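How does a robot learn to pick up a block?

Think about the last time you picked something up. Perhaps it was a pencil or a piece of toast. You looked at it, your hand went out, your fingers closed and up it came. You did not have to plan any of it.

A robot arm cannot do this when it is first switched on. It has no idea what a pencil is, or where its own fingers are. Somebody has to give it a way to find out. This page is about one way of doing that, called learning from demonstration, and about a test of it carried out by a small research team in Wirnau.

What is a robot arm made of?

Your arm bends at the shoulder, the elbow and the wrist. A robot arm bends at its joints too. In small arms, each joint is usually turned by a servo motor. A servo is a motor that can be told to turn to a certain position and stay there. It can also report back what position it is in.

At the end of the arm is the part that does the holding. It is called a gripper. Many grippers have only two fingers, which open and close like a pair of tongs.

The team's project is called Pluvier. Its arm was made with a 3D printer, a machine that builds objects out of thin layers of plastic. If a part snaps, the team can print another one.

Showing instead of telling

The old way to make a robot move is to write a list of instructions. Turn the first joint this far. Turn the second joint that far. Close the gripper. This works well in a factory where every part arrives in exactly the same place. But if you move the part by the width of your thumb, the robot will close its gripper on nothing.

In learning from demonstration, a person does the job first, using the robot. The person steers the arm to the block, closes the gripper and lifts. While this happens, a computer saves two things many times each second: what the camera sees, and what position every joint is in.

One go at the job, from start to finish, is called a demonstration. The team recorded 200 of them. The block was put in a different spot each time – sometimes in a corner of the box, sometimes near the middle, sometimes turned at an angle.

The computer then looks for patterns in all the recordings. When the block looks like this, the arm moved like that. The program that comes out at the end is called a policy. A policy takes in a camera picture and decides where the joints should go next. Then it takes in a new picture and decides again, over and over, until the job is done.

Why use a box and a block?

Researchers like to begin with a job that is simple to describe. A cube has flat sides, so two fingers can hold it well. A strong colour helps it to show up against plain brown cardboard. The box marks out the area where the block can be, and its sides give the arm something it must learn not to bump into.

The job was the same every time: reach into the box, take hold of the cube and lift it clear of the sides. The arm stands on a table in an office, with the box in front of it. 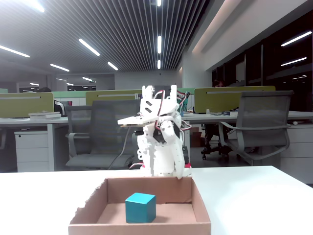 What did the team find out?

Tatu Mfaume, who ran the tests, wanted to know how many demonstrations the robot needed. Did it need all 200, or would fewer do?

To find out, the team made two policies. The first learned from only 30 demonstrations. The second learned from the full 200. Then each policy was given the same number of tries at lifting the block, with nobody steering.

The first policy managed it 41 times. The second managed it 353 times. Each had 400 tries.

So more demonstrations helped a great deal. The first policy did best when the block was near a place it had been shown. When the block was somewhere new, the arm often stopped short or came down on the wrong side of it. The second policy had been shown blocks in many more places, and it could cope with the spaces in between.

The second policy still made mistakes. Most of them happened when the block was pushed right up against a side of the box, where there was hardly any room for a finger to fit. The team plans to record more demonstrations with the block in those places.

Was it a fair test?

When you do an experiment at school, you try to change one thing and keep everything else the same. Researchers do this too. Both policies used the same arm, the same camera and the same block. Before the tests began, the team wrote down a list of block positions, and both policies were tested on that list. If the positions had been chosen along the way, one policy might have been given easier ones by accident.

One thing was harder to control, and that was the light. A room can look quite different to a camera in the morning and in the evening. The team took turns between the two policies all day, so that each had its share of bright and dull hours.

Try it yourself

You need a friend, a scarf, a box and a small toy.

1. Tie the scarf over your friend's eyes. Your friend is the robot.
2. Put the toy in the box.
3. Guide your friend's hand to the toy and help them to pick it up. Do this five times, with the toy in the same spot.
4. Let your friend try alone.
5. Now move the toy to the other side of the box and let them try again, reaching just as they did before.

Your friend will probably miss on the last go. They learned one movement, for one spot, and they could not see that the toy had moved. Take the scarf off and it becomes easy. A policy uses its camera in the same way.

Words to know

Demonstration: one example of a job, done by a person and recorded for the robot.
Gripper: the part of a robot arm that holds things.
Policy: the program that decides what the robot does next.
Servo motor: a motor that can turn to a chosen position and stay there.

Page last checked: 30 September 2022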